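枕カバー

枕カバー（まくらカバー）は、枕の本体を包む袋状または筒状の布製品である。ピロケース、ピロースリップとも呼ばれる。頭髪や皮膚から出る皮脂、汗、整髪料などが枕の中身に移るのを防ぎ、肌に触れる面の感触を整えるために用いられる。シーツ、掛け布団カバーとともに寝具用カバー類の一つに数えられる。

名称

日本語では「枕カバー」が最も一般的で、「枕覆い」「枕当て」は主に古い用例にみられる。枕当ては本来、枕の上面だけに掛ける布や紙を指し、袋状に全体を包むものとは区別された。英語の pillowcase は袋状のもの全般を、pillow sham は縁飾りのついた装飾用のものを指す。日本の寝具売り場では、本体に直接かぶせてファスナーで閉じる内側のカバーを「枕プロテクター」と呼び、その上に掛けるものを枕カバーとして分ける場合がある。

歴史

木や陶器の枕が使われていた地域では、硬い面に直接頭をのせるか、上に小さな布を置いて用いた。詰め物をした布の枕が広まると、中身を洗えないことから、外側だけを取り外して洗う方法がとられるようになった。ヨーロッパでは亜麻布の枕カバーがシーツと並ぶ家財とされ、嫁入り道具として刺繍や頭文字を入れたものが用意された。

日本では、箱枕の上に小さな括り枕をのせ、その表面に和紙を巻いて髪油の汚れを受ける習慣があった。紙は汚れると外側から取り替えた。髪を結う習慣が薄れるにつれて平たい枕の利用が増え、木綿の筒を両端で絞る形や、手ぬぐいを巻いて糸で留める形が家庭で作られた。洋式の寝台が普及した後は、袋状の既製品が主流となっている。

構造

開口部の処理によって、主に次の形式に分けられる。

封筒式　開口部の内側に折り返しを設け、枕の端を差し込んで隠すもの。留め具がなく、洗濯時に破損しにくい。合わせ式ともいう。
ファスナー式　一辺にファスナーを付けたもの。中身がずれにくいが、務歯が肌に当たらないよう覆い布を必要とする。
筒式　両端が開いた筒状のもの。伸縮性のあるパイル地に多く、寸法の異なる枕にも使える。
ひも式　開口部をひもで結ぶもの。装飾を兼ねる例が多い。

縫い代の始末には袋縫いまたはロックミシンが用いられる。袋縫いは裁ち端が表に出ないため、ほつれが少ない。家庭で封筒式を縫う場合は、一枚の長い布を三つに折り、両脇を縫うだけで仕上げることができる。

素材

綿は吸湿性と耐洗濯性に優れ、平織のブロード、綾織のツイル、朱子織のサテンなどが使われる。二重ガーゼは柔らかいが、引っ掛けによる傷が生じやすい。麻は水分の放散が早く、夏用に好まれる。絹は摩擦が小さい一方、摩耗と日光に弱く、洗濯方法が限られる。ポリエステルは乾きやすく、しわになりにくいため、綿との混紡でも多く用いられる。起毛したフランネルやマイクロファイバー地は冬用とされる。

寸法

日本では43×63センチメートルの枕に対応するものが標準的で、ほかに35×50センチメートル、50×70センチメートルなどがある。表示されるのは枕本体の寸法であることが多く、カバーの実寸はこれより大きい場合がある。本体に対してカバーが小さいと中身が圧迫されて高さが変わり、大きすぎると余った布がしわになる。子供用の寸法は統一されておらず、製造者ごとの差が大きい。

意匠

無地、縞、格子、花柄のほか、子供向けには動物や乗り物を描いたものが多い。図柄の付け方には、糸の段階で染め分ける先染め、織り上げた布に施すプリント、刺繍、アップリケがある。刺繍やアップリケは凹凸ができるため、頬の当たる部分を避けて端に寄せるのが普通である。プリントは図柄を全面に置くことができるが、濃い顔料を厚くのせた箇所は通気性が下がり、手触りも硬くなる。

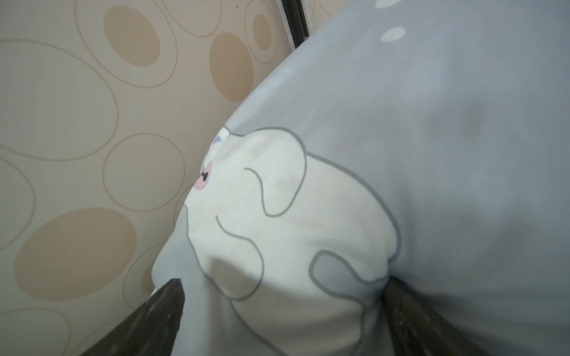 動物の絵柄がプリントされた淡い青灰色の枕

大きな一つの絵を中央に置く配置では、枕がふくらんだときの見え方が問題になる。平らに広げた布の上では正しい輪郭も、中身を入れると縁に近い部分が側面へ回り込む。このため図案は仕上がり寸法より内側に収めて描かれる。デザイナーのウェイン・グレワルは子供用寝具の図案集『ヴォンハム』の中で、顔の部分を縫い目から遠ざけ、線を少なくすることを勧めている。

反復柄では、裁断の位置によって一枚ごとに絵の出方が異なる。表裏で図柄を変えたリバーシブルのものは、片面ずつ別の布を縫い合わせて作られる。

製造

工場生産では、反物を重ねて裁断し、開口部の縁を縫ってから周囲を縫い合わせる。封筒式では一枚の細長い布を折って作り、縫い目を二辺に減らす方法が一般的である。寝具メーカーのヘロタノは、最初の封筒式製品を176枚の試作を経て発売し、初回に3000枚を出荷した。同業のグロムラは綿97パーセントの伸縮地を筒式に採用した。サワツキーは絵柄物を主力とし、99種類の図案を載せた見本帳を小売店に配布している。

洗濯と手入れ

枕カバーは寝具の中でも汚れがつきやすく、週に一度以上の洗濯が目安とされることが多い。裏返して洗うとプリント面の擦れが抑えられ、隅にたまった綿ぼこりも落ちる。ファスナーは閉じておく。皮脂による黄ばみには、洗濯表示で使用できることを確かめたうえで酸素系漂白剤を用いる。塩素系漂白剤は色柄物の退色を招く。

乾燥機の使用は綿製品に縮みを生じさせることがある。吊り干しでは開口部を下に向け、袋の内側に風が通るようにする。アイロンは生地の表示に従い、プリント部分には裏側から当てる。

布が薄くなったり縫い目が開いたりしたものは交換する。古い枕カバーは、衣類の収納袋、洗濯用の袋、雑巾などに転用される。

宿泊施設での利用

ホテルや旅館では、白無地の封筒式が広く使われる。高温での洗濯と強い漂白に耐え、汚れの残りを確認しやすいことによる。多くはリネンサプライ業者から貸し出され、使用後は回収されて一括で洗濯される。病院では、撥水加工を施した内側のカバーを併用する例や、使い捨ての不織布製品を使う例がある。

関連項目

枕
シーツ
布団カバー
クッション
リネンサプライ

この記事を読む時間：約6分
シェア 12　コメント 3
お問い合わせ｜無断転載を禁じます © くらしの布事典｜ページの先頭へ戻る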